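Uvwood knitters show off their ribbed covers at June open house

The knitting room at Uvwood was packed on Wednesday evening, and for once the crowd wasn't there for sweaters! The studio opened its doors to show what it has been making since winter: knit covers and sleeves for robotic hands, in fine ribbed fabric that people couldn't stop touching.

Hanneke Dijkstra, who runs the room, had laid out sample pieces along the long cutting table, from first swatches (some of them pretty lumpy, by her own cheerful admission) to finished covers with neat openings for the fingers. Visitors were invited to pull, twist and scrunch whatever they liked. Plenty did, including a group of home knitters from Onard who had brought their own needles and a great many questions about casting off.

"I've been knitting cuffs my whole life," Dijkstra said. "A cuff has to stretch, and then it has to go back. A cover like this is the same problem with more corners in it."

The hard part, she told the group, was the rib. Early versions used a chunky one that looked lovely on the table but sat stiffly over the knuckles. The studio kept going finer, and the stitch it settled on has small, tightly spaced ridges that follow a curve without gapping. It took nine tries to get there. All nine were pinned to the wall in order, and the fifth, a bright mustard yellow, had quite a few fans of its own.

Then there is the sleeve, knit thicker than the hand cover and cut long on purpose. The extra length gathers into soft folds like a pushed-up sock, which leaves some fabric to spare when a wrist bends. Rianne Aerts, who does the finishing, showed how she closes the seams by hand from the inside so there is no ridge on the outside. Watching her do it was easily the best part of the evening, and the chairs around her table stayed full until closing at nine.

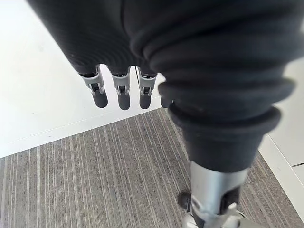
A charcoal cover in fine rib, worn with the thicker gathered sleeve. The fingertips are left uncovered.

Charcoal is the studio's standard shade for now. The yarn comes in on big cones from Godeo, and Aerts says the dark gray shows off the ribbing nicely under the lamps. A rust red and a deep green are being swatched over the summer, and visitors got to vote by dropping a button into a jar. Green was well ahead when we left.

Uvwood is also turning its leftover yarn into something for the rest of us. Odd cones and cut ends will be sold by weight from the front counter, and Dijkstra is planning an evening class on ribbing for beginners, with wrist warmers as the first project. Needles will be provided, but she asks people to bring their own scissors if they have a pair they like.

The swatch wall stays up through the end of June and can be seen whenever the front counter is open. Names for the class list are being taken there too, on a clipboard next to the button jar.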